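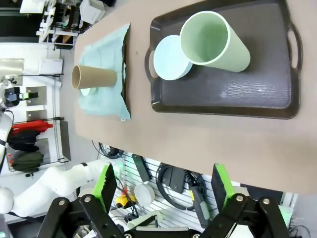

The Tray

The night shift at Stefanou started at six, and by half past I had the handles in my hands and the arm was awake.

The job was on a card. Cup, lid, tube, cloth, tray. You picked up what the card told you to pick up, and you put it where the card told you to put it, and the arm on the table did what your hands did. Then you pressed the pedal and did it again. The card said 200 for the week. I had a bad shoulder and I was on 7.

I came to Stefanou from Brirum, where I had cleared tables in the hospital canteen for eleven years. They liked that on the application. The woman at the desk asked if I was comfortable with repetition and I told her I had raised children.

The cup was the easy one. It was a pale green thing and it lay on its side on the brown tray. I brought the fingers down over it slowly, watching the screen, and closed them. The green pads took hold. I lifted, turned my wrist, and set it upright. On the handles you feel nothing. A cup and a brick are the same. You learn to look at the plastic and guess how hard you are squeezing.

The lid I dropped. It rolled off the tray and lay down flat on the table, and I pressed the left pedal, the one for a bad try.

"You don't have to throw those out," the supervisor said. She had come in with her coat still on. "Keep the drop in, then go and get it. They want to see somebody go and get it."

"Who does?"

"Pritine. They're paying for it."

So I went and got it. It took me 2 tries to get a finger under the rim. I put it back on the tray and pressed the right pedal, and the number on the screen went up to 3,466. That was all of us together, everyone who had sat in the chair since December.

Around nine I got tired and stopped thinking about the card. I picked the cloth up by one corner and it hung there all crooked. At the canteen I used to give a cloth one shake before I folded it, to get the crumbs out. I gave this one a shake. The arm shook it. There were no crumbs on it, there had never been any food in that room, but I had done it before I knew. Then I laid it down and folded it over twice and pressed the right pedal.

I finished at two and took the bus back to Bruvville.

In the spring they let us come in and watch it run by itself. The chair was empty and the handles hung on their hooks. It stood the cup up. It got the lid on the first try, which annoyed me a little. It moved the tube over. Then it took the cloth by the corner, lifted it, and stopped - and gave it one shake.

"We don't know where it gets that," the supervisor said. "It's in about half the runs. They might train it out."

I said it looked all right to me. She wrote something on her pad, and the arm folded the cloth over twice and went back to the start.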